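Mesh pen holder

A mesh pen holder (also mesh pencil cup, wire pen cup or, in shops, simply "mesh cup") is an open-topped desk container made of perforated or woven metal, used for keeping pens, pencils, scissors and other slim items upright and within reach. It is one of the most familiar objects of the modern desk, and a remarkably adaptable one: take the pens out and it becomes a stand, a vase cover, a cutlery caddy or a base for a drinking cup.

Contents
1 Form and materials
2 Manufacture
3 History
4 Use on the desk
5 Other uses
6 Care
7 Gallery
8 See also

Form and materials

The classic shape is a plain cylinder a little taller than it is wide. Square, hexagonal and oval versions are sold too, and some have inner walls that split the space into compartments. The side wall is a thin metal sheet with a regular pattern of small holes, or a fine wire cloth, rolled into a tube. A rim at the top covers the cut edge so that it can't scratch fingers or snag sleeves. A second band at the bottom gives the tube its stiffness and holds the base.

Steel is the usual metal, finished in powder coating or baked enamel. Black is by far the most common color, followed by silver, white and, lately, a whole candy box of pastels! The Curix, a round holder made by Tromico, is typical of the plain black kind: its opening is 79 millimeters across and it weighs 200 grams empty, heavy enough to stay put when a pen is pulled out in a hurry.

The holes do several jobs at once. They save metal and weight, they let dust fall through instead of packing into the corners, and they let the owner see at a glance whether the stapler remover is hiding at the bottom. They also give the object its charm. When light comes through two layers of mesh, the near wall and the far wall make a shimmering pattern that shifts as the viewer moves, the same moiré effect seen in layered curtains.

Manufacture

Mesh for pen holders starts as flat stock. It is cut to length, rolled around a form and joined along a single seam by spot welding. The top ring and bottom band are pressed on and crimped or welded, and the base is fitted last. Bases may be solid or mesh. A solid base catches pencil shavings and leaks from ink pens, and a mesh one lets them through to the desk, so preferences are strong on both sides.

After welding, the holders are hung on hooks and coated. In the Fultska works, which has turned out wire desk goods for Tromico for many years, racks of 25 go through the oven together. A small bare spot where the hook touched can often be found on the inside of the rim, and collectors enjoy looking for it.

History

Containers for writing tools are as old as writing tools. Brush pots of bamboo, wood and porcelain stood on the desks of Chinese scholars, and inkstands with slots for quills were common in Europe. The wire version belongs to the age of the office. Wire letter trays and wastebaskets came first, and the pen cup followed as a smaller member of the same family, sized for the ballpoint and the wooden pencil.

Matching sets helped it spread. A letter tray, a memo box, a paper clip dish and a pen cup in the same black mesh could furnish a whole office cheaply, and they stacked well in the supply closet. The Cheng series, a set of this sort, offered its pen cup in 2 heights, the taller one meant for rulers. Many such sets were broken up long ago, but the pen cups seem to outlive everything else, and they turn up in kitchens, workshops and classrooms far from the desks they were bought for.

Use on the desk

A pen holder works best when it isn't full. Crowded pens tangle at the clips and come out in bunches. Most people put tips down, which protects the cap end from wear, although artists store brushes and colored pencils tips up, so the bristles keep their shape and the colors are easy to find.

Placement is a matter of handedness and habit. The back of the desk keeps the holder clear of elbows, and many people group it with other small standing things such as a tissue box, a lamp or a drinking cup. A dark mesh holder on a dark tablecloth can almost vanish, which is a pity, and a bright object in or on it makes a lively contrast.

Other uses

The round holder makes a handy stand for tapered objects. A plastic cup with a narrow base and a wide mouth may slide partway in and come to rest where its wall meets the rim. How deep it goes depends on the taper: a steep-sided cup sinks a long way and a strongly flared one barely enters. Either way it's a delightful bit of accidental fit between two everyday products that were never designed for each other.

Turned over, a holder with a solid base becomes a small pedestal with the closed end uppermost. Model makers use it this way for drying painted pieces, and home photographers for raising an object above the tabletop. The thick rim then serves as a foot.

In the kitchen, the same container holds wooden spoons or straws. Outdoors, it shields a tea light from gusts, and a jar of water inside one makes a fine vase.

Care

A dry paintbrush lifts dust from the holes better than a cloth. Sticky marks come off with warm water and a drop of dish soap, and the holder should be dried right away, especially along the seam, where the coating is thinnest. Dents in the mesh can be eased out from the inside with the handle of a spoon. Chips in the coating are touched up with enamel paint on the end of a toothpick.

Gallery

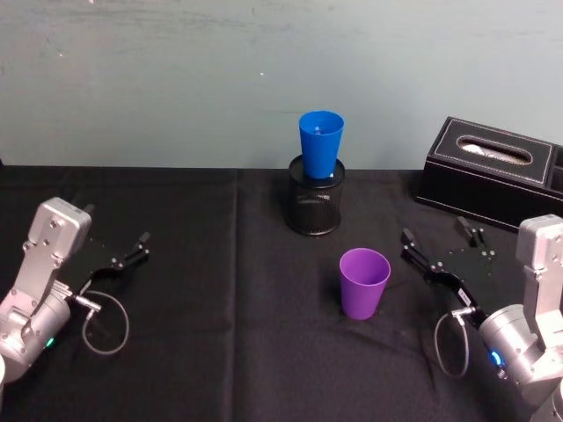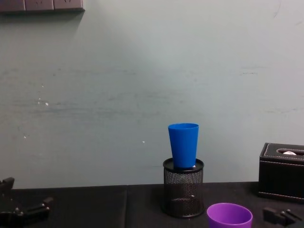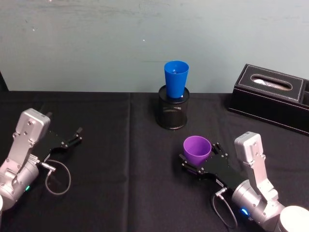
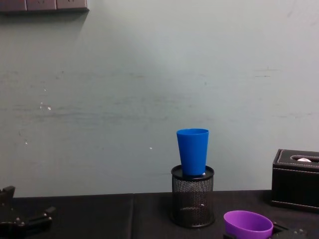

Black mesh pen holder with a bright blue plastic cup; a black tissue box stands to the right.

See also

Brush pot
Desk organizer
Plastic cup
Tissue box cover
Wire mesh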